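Notebook, election results desk. Sunday, late shift.
F. Lukumay, with K. Muriithi on the terminals

16:40. Working on the runoff tally in Biwott district. The electoral office has moved the certification date again and the party agents have been told in writing. The order cites security on the Kondwood road and gives no new date. We had planned the count comparison around the old one, so the schedule on the wall is void. Kiprono has taken it down.

What we have in hand: station-level sheets for 489 polling stations, typed from the posted forms by two people independently. What we lack: 13 stations, all on the Kondwood side, where the forms were either not posted or posted after our observers had left. The office publishes a constituency total that includes them. We can subtract our sum from the published total and get an implied figure for the missing stations, but only if our own entries are clean, so that comes first.

17:15. First pass of the double-entry check. Compare script flags any station where entry A and entry B differ in any field (registered, cast, rejected, candidate 1, candidate 2). Result: 19 stations flagged. Most are ordinary transpositions. Four are of a different type and are listed separately below.

Type 1, keying errors. Went back to the form photographs, corrected the wrong side, logged both old values. Kiprono corrected, I checked.

Type 2, form itself inconsistent. Candidate votes plus rejected do not add up to votes cast. Both typists entered what is written, but one of them then "fixed" the cast field so it would balance. This must not happen. Rule restated: type the form as written, even if the arithmetic on it is wrong. Errors on the form are data. Added a line to the instruction sheet and sent it to Faith Mabula so the day team has it too.

17:50. Question of what to do with the type 2 stations in the published comparison. Options considered:
a) Use the candidate fields and ignore cast. Simple. Matches what the office does, as far as we can tell from the first round.
b) Exclude them and report the remainder. Clean, but it enlarges the gap, and the parties will read something into it.
c) Report both.
Going with (c) for the internal note and (a) for the main table, with a footnote naming the stations. Swai may object to the footnote. He prefers the annex.

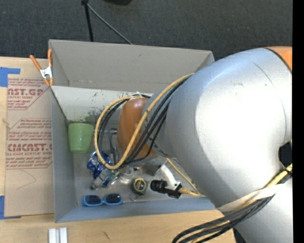 Open gray bin on the table, arm reaching in from the right.

18:30. Call with Erasto Swai. He does object to the footnote, on length. Agreed to keep the station names in the annex and put the number in the footnote. He also passed on what the two camps are saying. The Tomero people want certification on the original timetable and say they will hold their rally whether or not the permit is renewed. The other side says it will accept a delay if the Kondwood forms are opened in front of agents. None of this changes our work, but it raises the chance that someone will quote the partial sum as a result. The header on every table now reads PARTIAL, NOT A DECLARATION, in the first row and not only in the file name.

19:05. Implied figures for the missing stations. Method:
Published total minus our sum, per candidate.
Same for rejected.
Same for cast.
Compare implied cast against registered voters for the missing stations, using the register extract from the first round.

The implied turnout falls inside the range of the neighboring stations, toward the upper end. Nothing impossible. Rejected ballots look low against the neighbors. Not enough to say anything with, given that the register extract predates the transfer window and the denominators could be off. Written up as "not inconsistent" pending a newer extract. Kiprono thinks that phrase is too weak. Left it.

Caution for whoever picks this up: the published total was revised once during the afternoon, with no change note on the page. Our copy is the later version. The earlier one is in the folder marked Woken, under the name of the observer who saved it. Do not mix them. If the two are crossed, one candidate's implied figure goes negative, which is how I noticed.

19:40. Request from Kipchumba Kombo for a map by ward. Declined for tonight. The ward boundaries file still has the old split of Biwott East and the missing stations would show as blank, which readers will take as zero. Could do it with hatching once the boundary file is fixed.

20:10. Second pass of the compare script after corrections. No differences between A and B except in one remarks field, where the typists abbreviated the same word differently. Ignored.

Open items
Newer register extract: Faith to ask the office in writing, copy to both of us.
Kondwood forms: observers to go back when the road is open. They need the camera with the working flash.
Rejected ballots: compare with first round at the same stations before saying anything outside the desk.
Boundary file: mine.
Certification date: check the notice board page at the start of each shift and log the time even if nothing has changed.

20:25. Tables locked, checksum written on the inside cover. Handover to Faith.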